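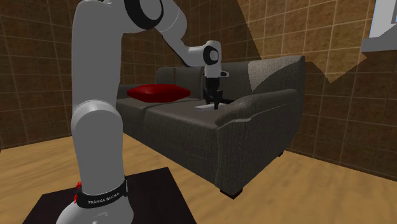

Ustham, August 16, 2026

Before you price up an arm, do the job in simulation first! I let a simulated Franka Emika arm loose on a grey sofa and a thin white bar, and it shaped my whole shopping list. Start with reach — measure from the base to the furthest cushion. 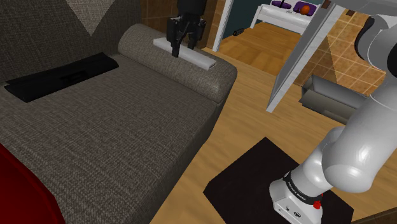
Then do the sums. I put down 698 for gripper bits from Kouris and 118 for delivery, and kept 20 per cent back for spares (I'll order in October).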